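Keeping the Two-Arm Cell at Garner Running: Project Report
Gadisa Seyoum
Submitted Aug 2, 2021

1. What the project was meant to be

The proposal said I would "optimize the maintenance schedule" of the two-arm cell in the Garner lab. I no longer think there was a schedule to optimize. There was a binder, left over from the Minska project, with a checklist in it that had been signed the same way on every page. The arms had been homed, wiped and declared fine. Whether they were fine is a separate matter, and most of this report is about that.

The cell has two arms on a shared rail along the front of the table, each with a two-finger gripper. The test job is moving cans between the table and a plastic basket. I picked cans because a worn finger pad or a loose wrist bracket shows up fast on something round and smooth. That was the theory, anyway.

2. Procedure

Before each block of runs I did the following, in this order:

Power off, then check the rail bolts by hand and with the key.
Check the screws on the wrist brackets.
Wipe the finger plates with a dry cloth.
Move each arm through its full reach and watch the cable loops.
Home both arms and compare the readings with the last sheet.

The binder puts homing first. I tried it that way for a week and stopped. If a bracket is loose, homing before you tighten it only gives you a number you will have to throw away.

I logged 2302 grasp attempts in all. In 381 of them the can slipped, turned or was never properly gripped. I would be careful with that figure. I was the only person deciding what counted as a slip, and I know I got stricter toward the end.

3. The cell at work

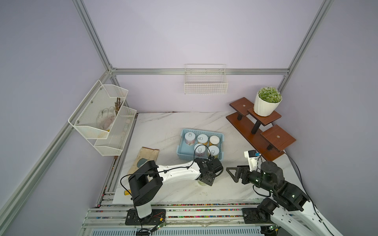
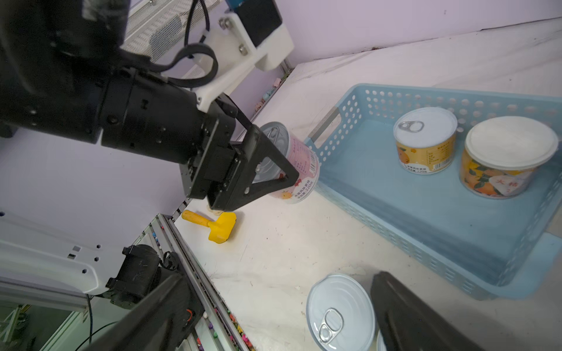
Cans and the blue basket, with the black grippers working close to them.

Mersha read the draft and did not agree with how I set up the checks. Tightening the brackets and wiping the fingers before the same block of runs was a mistake, Mersha wrote, "so when the slips go down you can't say which one did it, and you seem to want it to be the brackets." The same note asked why I never ran a block with the fingers left alone.

That is a fair complaint and I don't have a good answer. I did run 2 blocks without wiping, but both came after a recalibration, so they prove very little. I have left them out of the totals.

4. What I found

The left wrist bracket worked loose 8 times. The right one never did. The Plunness manual we were given blames this kind of thing on "operator handling," and I don't buy it, as both arms were handled by the same operator, me. My guess is that the left arm's cable loop was too short and pulled on the bracket at full reach. I lengthened the loop late in the project. The bracket has held so far, over too few runs to mean much.

The homing readings drifted on both arms. Retightening the rail bolts brought them back part of the way. I could not find the rest, and I am doubtful of the explanation I was given, which was temperature. We had no thermometer at the cell.

Finger wear was hard to judge. The old sheets say "pads OK" with no measurement, so I had nothing to compare mine with.

5. Changes made to the checklist

Homing is now the last step. "OK" is no longer accepted as an entry for the finger plates, and a gap reading has to be written in. The cable loop check names the pose to use, full reach toward the back of the table.

None of this has been tried by anyone else. Whoever takes over the cell in September should begin with the block Mersha asked for, brackets tightened and fingers not wiped, before believing anything in section 4.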